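Husska opens comparative trial of gripper fingers for mixed-item bin picking

Covby, November – Husska, the independent test house for handling equipment, has begun a comparative trial of gripper fingers for picking mixed small goods from deep-sided bins. The work is being carried out at the company's laboratory in Covby on behalf of Nuchit, the mail-order distributor, which intends to use the findings when it refits the picking hall at its Gruldale warehouse.

The trial compares four sets of fingers on the same arm and with the same controller. Two of the sets are rigid metal designs already offered for sale. The other two are prototypes with a compliant tip, supplied by Nuchit's own engineering department. All four are fitted in turn and asked to clear the same goods under the same program.

"Buyers are often shown a gripper working on the items that suit it best," said Napaporn Chaimongkol, Director of Testing at Husska. "Our client asked for a comparison on the goods that its warehouse finds awkward, placed where they tend to come to rest, and that is what we have set out to provide."

Nuchit has supplied 17 articles from its general catalogue for the purpose. They include hard blocks, rounded objects with a matt finish, clear packets with a printed insert, and small pieces that are easily lost beside a larger neighbour. Each article will be presented in the open part of the bin, against a wall and in a corner. Attempts are recorded as a clean pick, a pick with contact against the bin, a drop or a miss.

Contact with the bin is of particular interest to the client. Fingers that reach an item only by scraping along a wall will in time wear both themselves and the container, and Nuchit replaces a considerable number of containers at Gruldale every year. Husska will therefore report contact separately from the overall success rate – a practice it proposes to keep in later trials.

"A pick that succeeds while damaging the bin has a cost, and until now we have had no proper figure for it," said Rungnapa Chantharasri, Head of Warehouse Engineering at Nuchit. "We would accept a slightly slower gripper if it treated the equipment better."

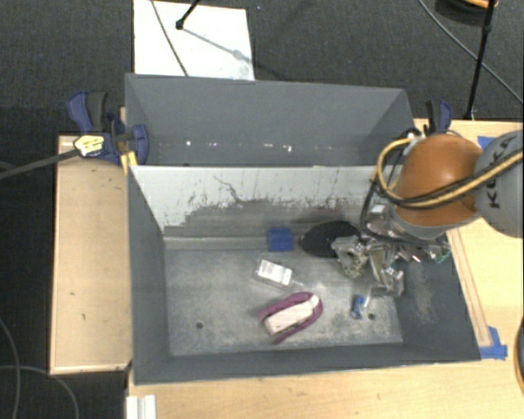 The test program limits the approach speed near the walls and holds it constant for every set of fingers. Grip force is set according to each supplier's written advice and is not adjusted once a series has begun. Where a supplier's advice gives a range, the middle value is used. Suppliers have been invited to comment on the settings before their series is run, and any comments will be printed in full with the results.

Camera position and lighting also remain unchanged throughout. Clear packaging is known to cause difficulty for vision systems, and Husska wishes to avoid crediting or blaming the fingers for an error made before the arm has moved. Failures to locate an item will be listed in a table of their own and left out of the comparison between grippers.

The trial is led by Paloma Ridgeway, Senior Test Engineer, with Fongchan Yimyam responsible for data and analysis. A summary of the method is available on request, and a full report will be issued to Nuchit on completion. The two companies have agreed that the main results will be made public, including those for the prototype fingers.

Manufacturers wishing to submit equipment for a later series may apply to Husska in writing. Applications should state the weight of the fingers, the mounting pattern and the largest opening.

Press enquiries: Mayuree Thammasiri, Communications Office, Husska, Covby.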